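Last revised in August. Covers household donations, money sent overseas, and the paperwork for both.

## Before donating

- Look up the charity's registered name and number on the national register. Match them against the receipt, character by character. Lookalike names usually differ by one word.
- Type the web address by hand. Do not follow a link from a text message, a QR code on a pole or a shared post.
- Ask a doorknocker for the registration number and the purpose of the appeal. Write both down, close the door and check them before paying.
- Decline any request for gift cards, cryptocurrency or a transfer to a personal account.
- For an overseas appeal, find out which organisation hands out the money at the far end. A charity should be able to name its local partner in writing.

## Sending money to family

Use a registered remittance provider or a bank. Keep the transaction reference, the exchange rate, the fee and the recipient's full name as it appears on their identification. If the provider asks where the funds came from, a payslip or a bank statement normally covers it. Have one ready as a PDF and the counter visit is shorter.

Never break up a transfer to stay under a reporting limit. Splitting for that purpose can be an offence even where the money is clean. A transfer of $1,538 sent in one piece is simpler to explain than the same sum in five.

Do not send on a transfer for someone else as a favour, and do not lend out an account or card. An unexpected deposit should be left where it is and reported to the bank by phone, using the number on the back of the card.

## The household ledger

A plain spreadsheet is enough. Suggested columns:

| Date | Paid to | Reg. no. | Amount | Method | Receipt |
|---|---|---|---|---|---|
| Thursday | Henare Relief Fund | checked | $782 | card | filed |
| Thursday | Avasley Hall appeal | checked | $2 | cash | none |

Enter cash on the day. Coins in a collection tin need no receipt, but the line keeps the monthly total square with withdrawals.

Name receipt files with the date first, then the payee, then the amount. They will sort themselves. Back up the folder to a drive kept in a different room.

## Paper storage

- Passports, birth certificates and remittance slips go in a lidded document box. The Sasta A4 box takes two rows of hanging files. The Murau is shallower and fits under most beds.
- Thermal receipts fade. Scan or photocopy them within the month and keep them out of plastic sleeves.
- Shred anything with an account number, using a cross-cut machine. Strip-cut output can be reassembled.
- Keep a printed sheet of bank and card hotline numbers inside the pantry door.

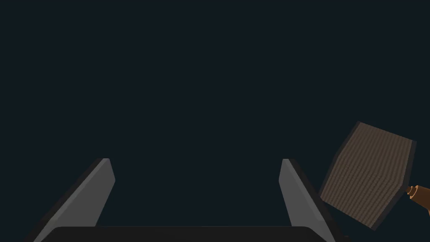

*Gripper and brown ribbed object, computer render.*

## Yearly check

Cancel regular donations that no longer match an entry on the register. Compare the ledger total with the charity receipts before lodging a tax return. Remove saved card details from donation pages used only once.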